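4. Drawer state estimation and the opening planner

4.1 Problem setting

The perception stack described in Section 3 returns a set of labelled surfaces and a list of graspable objects. This is sufficient for table-top clearing, but it says nothing about whether a container is open, closed or somewhere in between. In the early Zetside trials the planner treated every drawer as closed until it had opened it itself. A drawer left slightly open by a previous episode was then approached along the wrong line, and the fingers met the handle before the arm had finished its descent. Such contacts were rarely severe, but they moved the cabinet, and every later pose estimate in the same episode inherited the error.

We therefore treat the opening of each drawer as a continuous quantity to be estimated before any motion is planned. Let d_i denote the extension of drawer i, measured along the sliding axis from the closed position. The estimator returns a mean and a variance for each d_i, together with a single pose for the cabinet body. The planner is not permitted to begin an approach while the variance of the drawer it intends to use exceeds a fixed limit.

4.2 Cabinet model

The cabinet is represented as a rigid body with three sliding joints that share one axis. Front panels are modelled as flat plates and handles as simple U-shaped bars, each fixed to its plate. No texture is stored. The model has a small number of free dimensions, which are measured once for each type of cabinet and kept in a description file. At Zetside this file is loaded by the Skutness runtime at start-up and shared between the estimator, the planner and the logging tools, so that a correction made in one place reaches all three.

Handles carry most of the useful information. They contrast well with the panels behind them, their shape does not change, and their order from top to bottom settles which drawer is which. Panel edges are less dependable. When a drawer is nearly closed, the gap above its panel can be confused with a shadow, and a glossy top may reflect overhead lights in such a way that a false edge appears near the rear of the cabinet. The estimator accordingly gives handle observations a higher weight and uses panel edges only once the body pose has settled.

4.3 Estimation

Estimation proceeds in two stages. In the first, handle candidates are detected in the head camera view and grouped into columns. A column is accepted if its members are close to parallel and if their spacing agrees with the description file. The body pose is then fitted with all three extensions held at zero. This first fit is deliberately coarse; its purpose is to place the model near enough for the second stage to converge.

In the second stage the extensions are released and the fit is repeated, this time with the panel edges and the dark gaps above them included. From a raised viewpoint a partly open drawer shows a strip of its interior, and the depth of that strip gives a direct measure of extension. The drawers are solved together. Solving them one at a time proved unreliable, as an open upper drawer hides part of the panel below it and the lower drawer was then reported as closed.

The estimate is carried forward between frames by a simple filter. Extension is assumed constant unless the arm is in contact with a handle, in which case the motion of the gripper along the sliding axis is used as a prediction. If the predicted and observed extensions differ by more than the permitted amount, the grasp is declared lost and control returns to the task layer.

4.4 Objects on the cabinet top

Objects resting on the cabinet influence the plan even when the task does not concern them. A sharp pull may cause a light item to slide, and a raised wrist may sweep through the space above the rear edge. The planner reads the object list from Section 3 and surrounds each item on the top surface with a keep-out volume. Rigid items, such as bowls and cups, receive a volume fitted closely to their shape.

Flexible packaging is handled differently. Its outline is irregular, and reflective foil often produces gaps in the depth image, with the result that a close fit leaves parts of the item unprotected. For this class we take the outline from the colour image, extend it upwards to a fixed height and add a margin on every side. The volume obtained is larger than necessary. In a small number of layouts it blocks the shortest path to the top handle, and the planner must come in from the side.

4.5 Approach and pull

An approach is specified by three poses: a staging pose beside the cabinet, a pre-grasp pose in front of the chosen handle, and the grasp pose itself. Staging beside the cabinet keeps the forearm out of the head camera's view of the handles for as long as possible, and allows one further estimate to be taken with the arm close to its goal. The fingers are opened before staging. If this last estimate moves the handle by more than the finger clearance, the pre-grasp pose is recomputed; otherwise the stored pose is used.
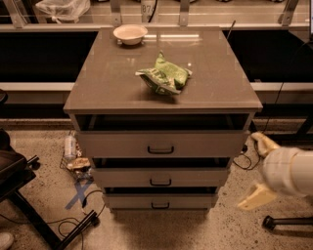
Figure 4. Three-drawer cabinet with all drawers slightly extended. The open gripper is to the right of the cabinet; a bowl and a snack bag rest on the top surface.

4.6 Evaluation on recorded episodes

The estimator was evaluated offline on 1,101 episodes recorded at the Zetside and Collomthorpe sites. Episodes used to tune the handle weights were excluded. A further set of 500 synthetic layouts was produced with the Hollenstein scene generator in order to cover combinations of extensions that seldom arise in ordinary work, in particular those in which the lowest drawer is open and the upper two are shut.

Three variants were compared: the full method, a variant without panel edges, and a variant in which each drawer is solved separately. The full method was the most accurate on both sets. Removing the panel edges had little effect when drawers were well open, but produced a clear bias towards zero at small extensions. The separate solver performed acceptably on the top drawer and poorly on the lowest, in line with the behaviour noted in Section 4.3.

Results at Collomthorpe were weaker than those at Zetside for every variant. Inspection of the logs traced much of the difference to an out-of-date description file, in which the handle spacing had been entered for an earlier cabinet. The figures reported in Table 3 were computed after the file had been corrected. We retain the uncorrected results in the supplementary material -- they give a fair indication of how sensitive the method is to errors in the model.

4.7 Limitations

The method assumes that the cabinet type is known and that at least two handles are visible. It does not detect a drawer that has left its runners, nor does it estimate the contents of a drawer. Loose items on the floor are passed to the base planner as obstacles but are not considered when the arm plans a low approach to the bottom handle, and cables are at present missed by the obstacle detector at certain viewing angles. Until this is remedied, approaches to the bottom drawer are run at reduced speed at both sites.

The second-stage fit is capped at 3,000 iterations. When the cap is reached, the estimator returns the coarse body pose with the extensions marked as unknown, and the planner requests a new viewpoint before trying again.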